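Progress report to the Onyshchenko Fund
Lorkville workshop, two-arm table project
February 1, 2020

Dear all,

You asked for fewer charts this time and more about what happened at the open day. I have taken you at your word, and the charts are in the appendix, where they can be lonely together.

The short version: we opened the doors, 304 people came through them, and the table ran for most of the afternoon. We had planned for a smaller crowd and bought cookies to match. The cookies were gone before the first demonstration started, and several visitors mentioned this on the feedback cards under the heading "What did you think of the robots?"

The demonstration was the table-clearing task from our July plan. Two arms share one small table, and between them they have to pick up a few everyday things and put them away without arguing over the middle. In the plan I called this "coordinated bimanual tidying." A boy near the front called it "doing the dishes really slow," and I have since dropped my version from the slides.

We ran 176 attempts over the day, counting the ones before the doors opened. The full log is in the appendix. I would draw your attention to the stretch after lunch, when the left arm let go of things early and often. It was a loose setting in the gripper software, we found it, and it took far too long because I was answering questions with one hand and typing with the other. Next time the person who talks and the person who fixes will be two people.

The black drapes, which you queried as a line in the budget, did their job. Without them the cameras pick up every bright sweater in the room, and an open day is mostly sweaters. I withdraw my earlier remark that we could have used bedsheets.
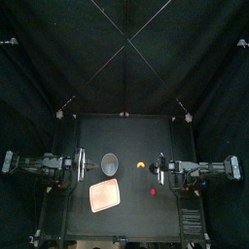
Shabnam Bangash wrote to us afterward that she had enjoyed the visit but would have liked to see what happens when both arms want the same thing. She had waited through a good many turns hoping for a collision, she said, and felt a little cheated by the good manners. Could we put on a run where they have to hand something over?

It's a fair request, and an awkward one, as the handover is the part of the plan that is behind. At present the arms take turns. One goes in, the other holds back, and the middle of the table is treated like a four-way stop in a very polite town. A true handover worked twice in rehearsal, and I was not brave enough to try it in front of the public. We expect to have it steady enough to show by July, and I will invite her to that one myself.

Where the money has gone: the Puris control boxes are paid for and installed. The training days at Lallska are booked and half paid. We are under on travel and over on printing, the latter thanks to a banner that spelled our own name wrong and had to be done again. I have attached both invoices. The first banner is now a very good dust sheet.

Staffing is unchanged. Two of us run the table and one keeps the records, and we swap when somebody gets tired of the records.

What we would like from you:

Approval to move the travel underspend to spare gripper parts.
A decision on whether the next open day should take bookings.
5 more folding chairs, or permission to buy them.

I can come in and talk any of it through. Please send comments on the appendix too, if anybody gets that far.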